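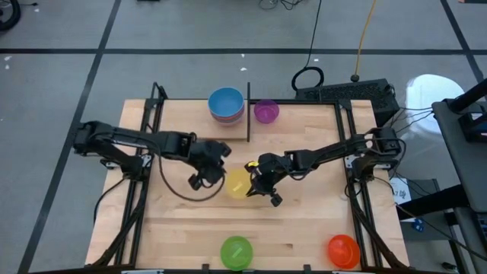 Good news for anyone in Natberg who has ever driven all the way to Cokov for one plank: Semeniuk, the timber shop, is opening a second branch on our side of the river. The doors open on Sunday at nine, in the old granary behind the bus station, and I for one will be in the queue (with a list, and probably with the wrong measurements).

I've been going to the Cokov shop for years. It's a lovely place but a pain to reach without a car, and I have carried a shelf home on the bus more than once – not something I'd recommend at school time. The new branch is a few minutes' walk from the market, and there's a yard at the side where you can pull up and load.

The granary dates from 1830 and has been shut for as long as I've lived here. I had a nose round on Thursday evening while the racks were still going up. They've kept the big beams and the hoist above the door, and put in a proper floor, which it badly needed. It smells wonderful in there already! Upstairs will be offcuts, sold by weight, and that's where I expect to lose most of my money. Downstairs you get the full boards, with a saw at the back for cutting to length. Straight cuts are free on anything you buy in the shop. Curves and angles you'll have to pay for, or do yourself.

The first delivery is 953 boards, mostly pine, ash and beech, with a bit of oak for people who are feeling rich. I asked whether the prices would match Cokov and was told yes, down to the last screw. Made-up tabletops will be on sale too, starting at 899 for the large size, with smaller ones to follow in the autumn. That's a lot for me, but I do like a top made of joined planks where you can see each one. The knots and streaks are half the pleasure, and they hide coffee rings far better than a plain white surface does.
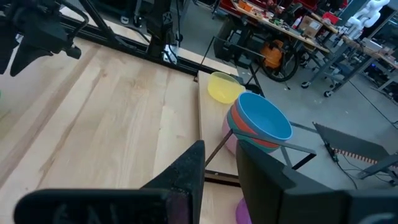 *Light planks with a small knot and a long brown streak in the grain.*

Not everyone is pleased, mind you. A few people on Dukard Lane are worried about lorries, as the lane is narrow and the corner by the bakery is tight at the best of times. The shop says deliveries will come in from the bus station end and be finished before eight in the morning. I hope that holds, and I'll be asking again in a month or so, once the novelty has worn off and the real routine has set in.

There's also the matter of parking. The yard has space for loading only, with a limit of 2 vans at a time, so if you're planning a long browse you'll want to leave the car at the market and walk. Bikes can go under the arch.

Opening hours after the first day are nine to five, closed Mondays, with a late evening on Fridays until seven. The Cokov shop stays open as before. If you need something unusual, ring ahead and they'll send it over on the next van. Bring your own gloves and a tape measure, and if you see me upstairs with my head in the ash offcuts, leave me a few of the long ones.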